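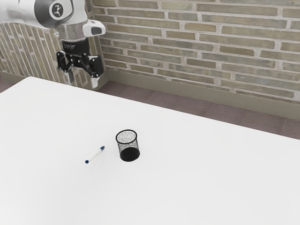 Sim bench. Pen and mesh cup on the table, gripper open.

Thursday, July 9, 2020

Quick one, budget sheet is due to Danuta tonight and I'm still moving rows around.

So. Arm quote from Krawczyk came back. Ouch. Not putting the number here but we can do it if everything else shrinks. Gripper is seperate, of course it is. Wamik wants up to 2,000 for theirs with the coupling, and lead time is 10 weeks. Ten! Should have asked in April.

Waldemar says wait on the second gripper until the pen task runs OK in sim. Fair. Sim costs us nothing but evenings. If two fingers can do pens and cups then the suction kit comes off the list, and there goes one argument with Felicja.
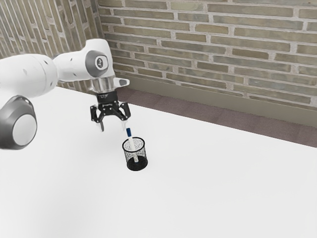
Marker in the cup, fingers just above it. Still sim.

Other stuff on the sheet, no order:

- table. White top if we can, want it close to the sim one
- mount plate + bolts, 303 from Fuvix, shipping not in that
- spare finger pads, 3 sets
- mesh cups, pens. Petty cash, stop asking me Maximiliano
- e-stop on a long cable. Not optional

Still don't know who pays for power in the back bay. Landlord says us, lease says nothing I can find. Leaving a blank row for it, in yellow.

Also training days. Krawczyk quoted them per person and I put down two people, Felicja wants everybody. Can't see it happening this year but I'll send both versions and let Danuta pick.

Ok back to the spreadsheet. Will post teh final list once it's signed.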